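Can It Put the Spoons Away Yet? Household Chores and the Robot Arm
Term project report, Gaétan Fehr, Dunmore lab section
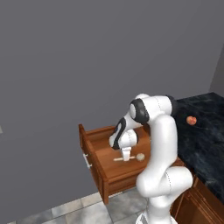 My question was whether a robot arm could be trusted with a kitchen chore that a bored ten-year-old can do while complaining. I settled on drawers, having spent January losing arguments with a simulated dishwasher. All the work was done in Clikley, the simulator our section uses, where the kitchens are spotless and the plumber never comes. The task is to get one utensil out of an open drawer and set it on the counter. With the gripper pointing straight down and its two fingers over the thin handle, just short of the round head, the hard part looks finished. The hard part is the next few inches. A handle that thin lies close to the drawer floor, so the fingers have to go low enough to get hold of it and stop before they try to get hold of the drawer.

I ran 422 attempts, all with the drawer already open. The policy got the utensil onto the counter in 100 of them. My grandmother, told this figure, asked what happened the other times. Mostly the fingers closed on air, and the arm then carried the air very carefully to the counter and let go of it. It also liked to pinch the round head, which rolls.

I had planned to add drawer opening as a second stage. After 2 evenings of watching the arm miss the handle bar I moved that to future work, where it joins closing the drawer.

The training set was 972 demonstrations from the Zustmont collection. I suspect more of them would help less than a better guess at depth, but I did not have time to test this. Results on a real arm are also missing. The one down the hall is booked by the Stikidgate group until after the deadline of 11th July.

So can machines do household chores? This one can do a quarter of a chore, slowly, if somebody opens the drawer first and removes the forks. I have had roommates who scored lower, but they were not evaluated under the same conditions.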